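Wooden jigsaw set: listing price changed after I ordered, and is it one box or several?

Posted in Toys, Puzzles & Games
Apr 14, 2026
326 views

heywoodgran

Hello all, hoping somebody can put me straight as I've been going round in circles with this since the weekend. I ordered a set of wooden jigsaws for my grandson from a shop called Fostus that sells through the Vokeo site (you know the sort of thing, lots of small sellers and one basket). The page said 11 pounds when I put it in my basket on my phone. I then went off to make the tea, came back, paid on the laptop and didn't look very hard at the total. The confirmation email has a higher price on it!

I've been back to the listing and there's a line in small grey writing saying prices are correct at the time they were last checked and may change, and that whatever shows at checkout is the price that counts. Fair enough, I suppose, but I never noticed it going up and there was no warning that I saw. Can they do that? I'm not trying to get anyone in trouble, I'd just like to know if it's worth writing to them or if I should put it down to being in a rush.

The other thing is the title. It says "2 Wooden Puzzles, 40 Pieces Each" but the picture on the listing has a single tray in it, and the description underneath talks about "the puzzle" all the way through as if there's just the one. So am I getting a pair or not? He's four and he's got a cousin the same age, and the whole idea was that they'd have one each and there'd be no tears. Delivery is meant to be by the end of the week.

Sorry this is long. I did try the help pages first but they kept sending me back to the same screen asking if I wanted to track my parcel.

puzzlecupboard

Hi heywoodgran, I buy far too many jigsaws online (I have a whole cupboard, hence the name) so I've been caught by both of these!

On the price. Putting something in a basket doesn't normally hold the price for you, and on most of these sites it can move right up to the moment you pay. What matters is the figure on the last screen before you press the button. If that screen said the higher price, then I'm afraid that's what you agreed to, even if you were thinking about the tea at the time. If that screen said 11 and then they took more, that's a different matter altogether and you should definitely write. Have a look in your Vokeo account under your orders, open the order itself and see if there's a breakdown, as sometimes it's just postage that's been added on. I was all set to send a furious message last July about a farmyard set and it was the delivery charge, so I felt a bit silly.

Even if it is the higher price fair and square, you've probably got a way out. When you buy from a shop online in the UK you can generally change your mind within a set time after it arrives and send it back, though you may have to pay the return postage yourself, so work out if it's worth it for the difference. Don't let your grandson open it first if you're thinking of doing that.

On the number of puzzles, message the seller and not the site. Go to the listing, find the shop name and there should be a link for contacting them. I'd keep it short, something like "The title says 2 puzzles with 40 pieces each, the photo shows a single tray, please confirm what is in the box." Then you've got their answer in writing. If the title says a pair and only one turns up, you've been sent something that doesn't match the listing, and it's up to them to sort it.

While you're at it, take a screenshot of the page as it is now, title and price and everything. Listings get edited and you can't prove what it said afterwards.

One more thing as he's only four. Forty pieces is quite a lot for that age unless he's really keen. My niece managed it at four and a half with me sitting next to her finding all the edges, but her brother wasn't interested until he was nearly six. The wooden ones are lovely and chunky though and they do last, so it won't go to waste!

Also, when it comes, tip the lot out on a plain table and count before you wrap it. I didn't once, and we were a piece short on Christmas morning.

kernarard_bob

Had the same from a different shop. Wrote to them, got a voucher, never used it. Photos on listings are often for another version of the toy so I wouldn't read much into the single tray.

I'd just wait for the parcel tbh. If it's wrong send it back. Fostus were alright with me over a late delivery.
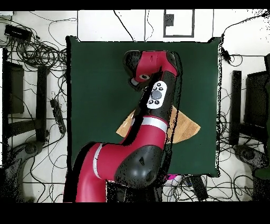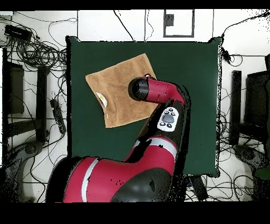
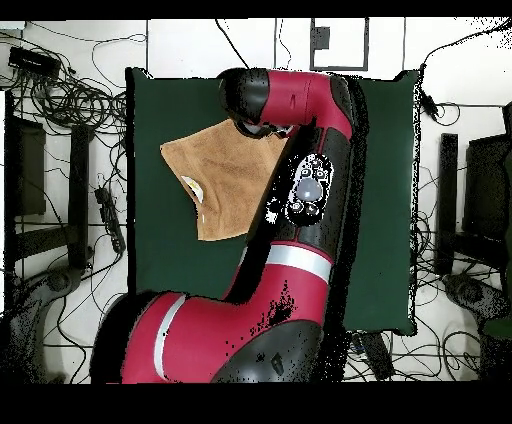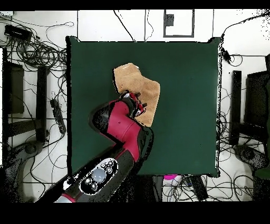 Red and black arm over the green table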